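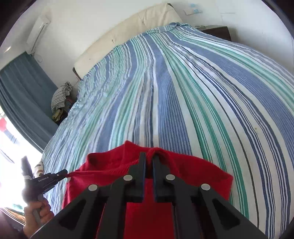

The April mending swap was our busiest yet, and I'm still finding bits of wool in my coat pockets! The doors opened at ten and by half past there was a queue back to the bike racks, most of it carrying jumpers. If you missed it, we're doing it all again next month, same hall, same big urn of tea.

For anyone new, the idea is simple. You bring knitwear you no longer wear (or can't wear, thanks to moths) and go home with something else, or you sit down at one of the tables and learn to fix what you came with. We had 183 pieces on the rails by lunchtime, and only 17 were left at closing. Those have gone to Antonina Tkachuk, who unravels the good wool and winds it up again for the beginners' box.

Gaurav Pant's darning table was full all morning. He starts everyone on a sock stretched over a jar lid - much cheaper than a darning mushroom and just as good - and has them weaving neat little patches within the hour. My own patch was not neat, but it is holding, and I've worn the sock twice since. Melaniia Palamarchuk showed a smaller group how to pick up dropped stitches with a crochet hook, and then stayed on an extra forty minutes for a cardigan with a ladder from armpit to hem. It was lovely to watch it close up.

A few washing tips came up again and again, so I promised to print them. Use cool water and a small squeeze of wool wash. Press the water out in a towel and don't wring. Dry flat, away from the radiator, and pull the cuffs and neck gently into shape while they're damp. For moths, a bag in the freezer for two weeks works well, though do brush the jumper first. Cedar blocks smell wonderful but need sanding now and then or they stop doing much.

Next time we'd like to try a colour table, with visible mending in the brightest yarn people can find. Polishchuk, the yarn shop by the station, has offered us a basket of odd balls, and Jagadeesh Kotian is bringing his Swiss darning charts (ask him about the foxes). There are 16 places at the table and you can put your name down at the door or reply to this email.

We use cookies to improve your experience on our site. Accept all | Manage settings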